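Drastton Technical College
Robot Cell Practice, Handout 7
Setting up the kitchen cell in simulation
Notes by Aled Cadwaladr, revised June 19, 2019

Last time we got as far as powering up the controller and jogging the joints one at a time. Everybody managed to move the elbow the wrong way at least once, which is a fine tradition and I hope it continues! Today we leave the bench behind and set up the simulated kitchen cell, the one we call Hopkin. It's my favorite session of the course, so please forgive the length.

What you need before you start

The Hopkin files from the course drive (take the whole folder, the textures too, or your kitchen comes up pink)
The arm model and the gripper model, which are two separate files
Your joint limit sheet from Handout 5
A notebook, a paper one if you can stand it

1. The base frame

Every cell has one frame that all the others hang from. In Hopkin it's the floor origin. The arm has a base frame of its own, and your first job is to say where that sits relative to the floor. Type the numbers in. Don't drag the arm with the mouse until it looks right, however tempting that is, because a dragged base always ends up tilted by some tiny amount and you'll be chasing it for the rest of the afternoon.

Check the units twice. The kitchen is modeled in meters and the arm file came to us in millimeters, so the import scale is 1,000 in one direction and its inverse in the other. Get it backward and you have either a robot the size of a cathedral or a robot you can't find. Both have happened in this room.

Once the base is placed, set all the joints to zero and look at the arm from two sides. Then send it to the home pose on your sheet and look again. If zero is right and home is wrong, you probably have a joint axis flipped. Joint 4 is the usual suspect.

2. Tool center point

The gripper is attached to the flange with a fixed transform. The tool center point, TCP from now on, goes midway between the fingertips when they're closed. Some of you put it at the palm last year (well, your predecessors did) and every grasp came in too deep and drove the fingers into the furniture.

A quick test: pick a point in free space and spin the wrist while holding the TCP still. The fingertips should stay put while the rest of the arm swings around them. It's a lovely thing to watch when it works. If the fingertips draw a little circle, your offset is wrong, and the radius of the circle tells you by how much.

3. Collision shapes

What you see and what the physics engine feels are two different sets of geometry. The kitchen's visual meshes are far too detailed to test for contact at every step, so we swap them for simpler shapes. Duarte Coelho did the first version of ours and his rule still holds: boxes for anything flat, capsules for arm links, and a proper decomposition only for things the gripper has to reach into.

The triangle count for the first kitchen was 3,506 in the collision set alone. Duarte got it down to 1,286 and the contact solver stopped stuttering straight away. You won't need to match that, but do open the file and see where he spent his triangles. Almost none of them are in the walls.

Basins and racks are where people get stuck. Wrap a sink in one convex shape and you've put a lid on it: the arm will happily set a cup down on thin air. The same goes for anything made of wire. Turn on the collision overlay and look at every hollow thing in your cell before you write a single motion.

Then there are the doors and drawers. A door is a moving part with a hinge joint, a range and some friction, and its collision shape has to travel with it. Open each one fully, close it, and open it halfway. Run the arm's reach check again in all three positions. A pose that was clear with the door shut may not be clear now.

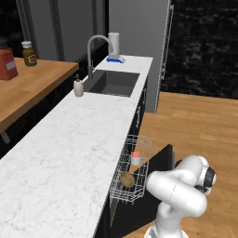 4. Saving a start state

When the base, the TCP and the collision shapes are all right, save the whole thing as a start state. That means joint positions for the arm, gripper opening, positions of all loose objects, and the angle of every door. Give it a name with your initials in it. Last August we had a whole folder of files called "final" and it took me an evening to sort out.

Load your saved state and let the physics run for 30 seconds with the motors holding and no commands going in. Watch the loose objects. Anything that creeps, hums or hops is overlapping its neighbor by a hair, so lift it slightly, let it settle, and save the settled position in place of the one you typed.

5. Routine care

Yes, a simulated cell needs looking after too! Each time the arm model is updated, redo the wrist spin test and the home pose check. Each time somebody adds an object, turn on the overlay and check its collision shape. Write down the physics time step next to every result you keep. The Rolard group spent two sessions hunting for a gripper fault when all that had changed was the step size.

If the arm shakes when it holds still, lower the position gain before you touch anything else. If it sags, check that link masses came through the import; a missing mass is filled in with a default, and the default is usually silly.

For next session

Bring a saved start state that passes the settle test, and a half page on which collision shape gave you the most trouble. Read the first part of the Bremalis manual, up to the section on force limits. We'll be closing the gripper on things at last, so come ready to break some crockery.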